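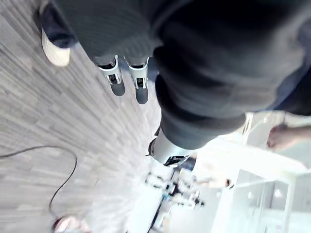

図1　白い手首の関節部と、指先が暗い灰色のグリッパー

社会調査実習 期末レポート
道路を使う集会の許可手続きについて　Stotudano市の場合
2024年10月

1. テーマを選んだ理由
私は留学生で、Stotudano市に住んで二年目です。昨年の12月、市の中心部で農産物の価格に抗議する行進がありました。バスが止まったので、私は駅まで歩きました。そのとき、このような行進はだれが許可し、どのように道を決めるのかを知りたいと思いました。私の国では手続きがかなり違いますので、比べる意味もあると考えました。

2. 調べた方法
まず、市の公報と議会の議事録を読みました。次に、地方紙「Barent」の記事を図書館で集めました。行進に関係する記事は109件ありましたが、同じ内容の短い記事も含まれています。最後に、行進の道に面したGrurken通りの商店に質問紙を配り、24の店から回答をもらいました。警察の窓口にも面会をお願いしましたが、個別の案件には答えられないという返事でした。そのため、警察の考えは公表された文書だけから書いています。

3. 手続きの流れ
主催者は、集会の日時、道順、予定の人数、車両の有無を書いた申請書を出します。その後、主催者と警察が話し合いをします。12月の行進では、この話し合いが三回行われました。議事録によると、一回目に問題になったのは市役所の前を通るかどうかでした。主催者は市役所前の広場を終点にしたいと希望し、警察は救急車の通り道がなくなると説明しました。二回目には、終点をCârstea公園に変える案が出ました。三回目に、市役所の前は通るが止まらない、という条件で合意しました。条件は文書になり、両方が署名しています。
申請書の予定人数は1000人でした。実際の人数について、主催者の発表と警察の発表は一致していません。私はどちらが正しいか判断する資料を持っていませんので、ここでは書きません。

4. 商店の回答
24の店のうち、13の店が「事前の知らせが足りなかった」と答えました。知らせの紙は行進の二日前に届いたそうです。配達の時間を変えられなかったという意見や、道順の地図が小さくて読みにくいという意見がありました。一方で、行進そのものに反対だと書いた店は三つだけでした。ある飲食店は、終わった後に参加者が食事に来て、普段より忙しかったと書いていました。

5. 考えたこと
調べる前、私は許可というものを「出す」か「出さない」かの二つだと思っていました。議事録を読むと、多くの時間は道順や時刻の細かい調整に使われていました。この調整の内容が市民に伝わるのは、合意の後です。商店の不満も、ここから来ている部分が大きいと思います。たとえば二回目の話し合いの時点で、候補の道順を市のホームページに載せることはできないでしょうか。ただし、決まっていない道順を公表すると混乱が起きるという意見も議会で出ていましたので、簡単ではないようです。

6. 残った問題
質問紙の回答は一つの通りだけのもので、公園の近くの住民の意見は聞いていません。また、主催者の団体には手紙を送りましたが、締め切りまでに返事が来ませんでした。返事が届いた場合は、来学期の発表で追加したいと思います。

参考にした資料
Stotudano市公報、同市議会議事録（12月分）
地方紙「Barent」縮刷版（大学図書館所蔵）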